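Subject: Re: [murklow-hillclimb] Classes and running order for February
Date: 28 December 2022

On the 27th the entries desk wrote:
> We now have 60 cars confirmed for the February meeting at Murklow.
> Could people in the small saloon class let us know if they would be
> happy running before the specials this time? Also, is anyone
> bringing the Skyrme back, and does it still count as under 1,356 cc?

Yes to both! Very happy to run first, as the top hairpin is much nicer before the big tyres have been at it, and yes, the Skyrme is coming back. It has spent the autumn in bits and I have loved nearly every minute of it.

The engine is still 1,356 cc, so right on your line. If the rule says "under" then I suppose I'm in the next class up by a whisker – can you check the wording? Last year's sheet said "up to and including".

For those who asked at the Elley supper what has been done, a short list.

1. Gearbox. Second gear was worn out, as anyone who stood at the bottom bend will have heard. I found a good used set and the change is lovely now.

2. Carburettors. Stripped, cleaned and put back with new jets. It starts on the second turn from cold, which it has never done for me before.

3. Spares. All up off the floor at last. The blue shelves went together with a 10 mm spanner and a bit of swearing.

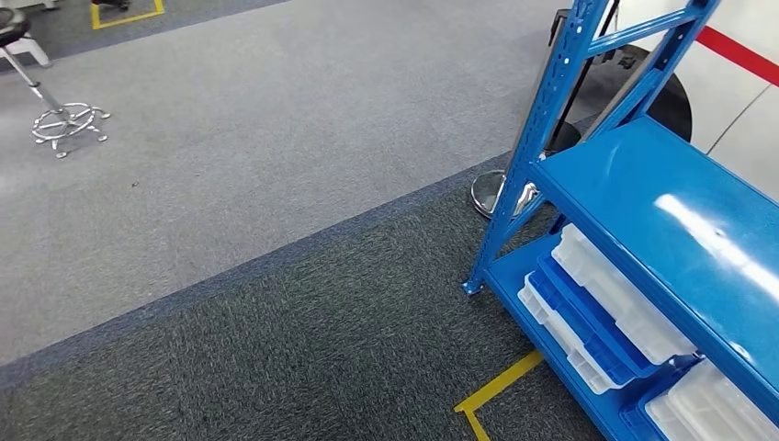
4. Brakes. New Jernico linings at the front. I've done 182 miles on them and they pull up straight, even in the wet. The rears can wait until spring.

5. Seat. Moved back one hole. My knees are delighted.

Still to do: the nearside door catch, and the timing strut, which has to be 200 mm off the ground if I've read the new sheet properly. Can someone confirm that's to the bottom edge?

Also, I have a pair of the old Skyrme rear springs going spare, free to anyone who'll pick them up at Murklow. They're tired but would do for a road car.

Sixty cars in February, though – brilliant! I can't remember when we last had that many. See you all in the paddock.

> Replies by Friday please so we can print the running order.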